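Laundry room news from Ellery

The second-floor laundry room at Ellery reopened in February with a new top loader. Residents have asked how much to put in it. 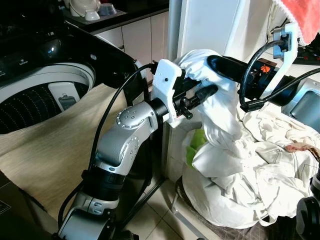
White loads do best when they are sorted before they go in. Shake each piece out and look it over on both sides. A bit of bright green in a pile of whites is easy to miss, so go down to the bottom of the heap. Check for stains as well – they come out more easily before a hot wash. The drum holds roughly 19 pounds, but 5 bath towels are plenty.

Softener goes in last. Leave the lid up after your load so the drum can air out.

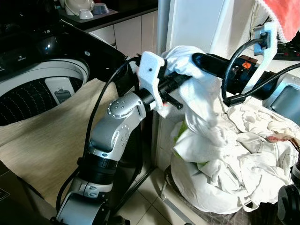 Lost and found

Items left behind are kept for two weeks, then sent to the Hurnari thrift store in Tumarville. Please check your bag before you go upstairs, including under the straps and along the seams. 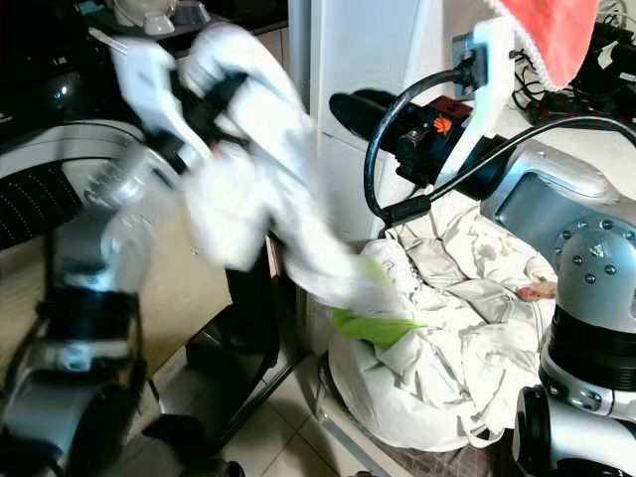 Nurnlow Residents' Newsletter
Building Services Editor

The next pickup for Hurnari is Friday, March 24, 2023.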